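자취요리 게시판 > 찜기·냄비

제목: 전기냄비로 만두찐빵 데울 때 간격 얼마나 두세요?

인드브리지주민
Feb 24, 2023
작년 12월에 전기냄비를 들였는데 요즘 거의 찜 전용으로 쓰고 있어요ㅎㅎ 냉동실에 왕만두처럼 주름 잡힌 찐빵이 잔뜩 있거든요. 근데 뚜껑 열 때마다 옆구리가 서로 붙어서 떼다가 껍질이 홀랑 벗겨져요. 속상해라... 다들 한 번에 몇 개씩 넣으세요? 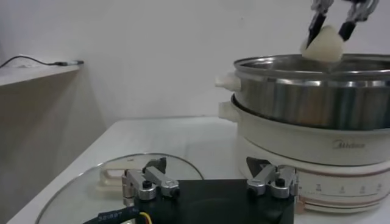
면포도 깔아봤고 종이호일도 깔아봤는데 바닥은 괜찮아도 옆이 문제더라고요. 17분 맞춰놓고 찌는데 시간이 너무 긴 건가 싶기도 하고요.

Lendetti
17분이면 좀 길지 않나요? 저는 12분 찌고 불 끄고 2분 뒀다가 열어요. 바로 열면 빵이 쭈글쭈글해져요.

만두는사랑
시간보다 간격이에요 간격! 찌면서 부푸는데 처음부터 붙여놓으면 당연히 들러붙죠. 욕심내지 말고 두 번에 나눠 찌세요.
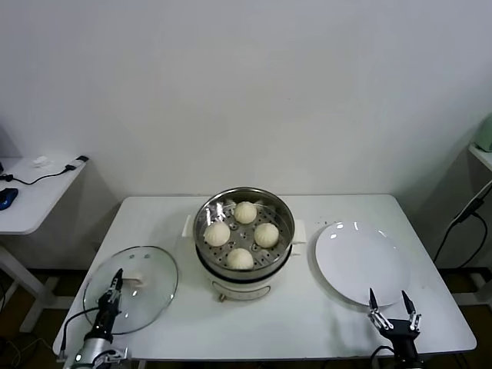
저도 처음엔 꽉꽉 채우던 사람이라 그 마음 너무 잘 알아요ㅋㅋ 식구들이 기다리니까 한 번에 끝내고 싶잖아요. 그래도 스텐 찜판에 앞뒤좌우로 하나씩, 마름모꼴로 네 개 놓으면 딱 좋아요. 접시는 꼭 미리 옆에 꺼내두시고요. 뚜껑 열고 나서 접시 찾으러 다니면 손만 바빠요.

오츠댁
전 반대예요. 네 개씩 언제 다 쪄요... 저는 여섯 개 넣고 옆면에 기름 살짝 발라요. 안 붙어요.

만두는사랑
기름 바르면 겉이 번들거려서 저는 별로던데요. 찐빵은 뽀송한 맛이죠!

오츠댁
그건 취향이고요ㅎㅎ 우리 집은 다들 잘만 먹어요.

Ilden
꺼내는 순서도 은근 중요해요. 저는 한꺼번에 안 꺼내고 먹을 만큼만 하나씩 집어요. 가운데를 세게 누르면 푹 꺼지니까 양옆을 살살 잡고요. 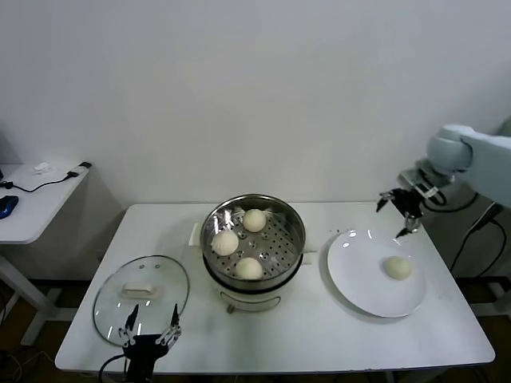

접시에 옮길 때도 서로 안 닿게 놓으세요. 찜기에서 잘 떼놓고 접시에서 다시 붙으면 진짜 허무해요. 저는 그래서 제일 큰 접시를 써요.

인드브리지주민
와 다들 감사해요! 일단 네 개씩 12분으로 해보고, 그래도 붙으면 오츠댁님 기름 방법도 써볼게요. 혹시 뚜껑에서 물 떨어지는 건 어떻게들 하세요?

Lendetti
뚜껑을 면보로 감싸세요. 끝자락은 위로 올려서 꼭 묶으시고요.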